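10 February 2025

Monday, and I have finally made a start on the towels! I've been putting it off since we got back from Festitz, where the lady at the guesthouse kept hers stacked so prettily on an open shelf that I came home a little ashamed of my own cupboard (mine all go in any old way and then fall out on my feet).

So after lunch I cleared off the pale table, the one with the rounded corners that we hauled home from the Durbridge sale last September, and brought out the pink basket. I do love that basket. It cost me 377 at the market in Kustumport, which I thought was a lot at the time for a bit of plastic with holes in it, but it has outlasted two nicer ones and it weighs nothing at all.
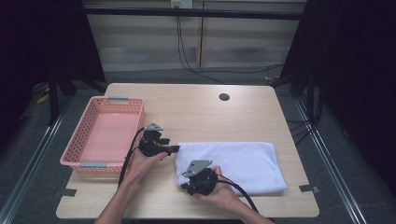
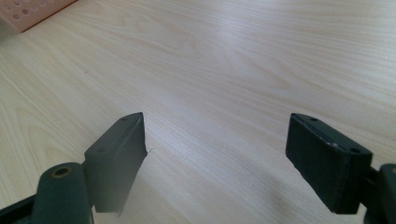
Do I fold in thirds or in half first? Thirds the long way, then in half, and in half once more if the towel is a big one, so that the fold faces out on the shelf and the loose edges hide at the back.

My mother did it the other way around and would have had something to say about it, I'm sure. Hers always looked neat too, though they took up twice the room, and she had that great deep closet in the Buenaventura house to put them in, with the lavender bags and the good tablecloths and I don't know what else.

I want all the white ones together from now on, bath towels at the bottom and hand towels on top, and the old thin ones can go down to the garage for the car. I still haven't decided about the striped beach towels. They're faded and scratchy, but I can't quite part with them yet.

Soup for supper, and I must remember to buy detergent tomorrow.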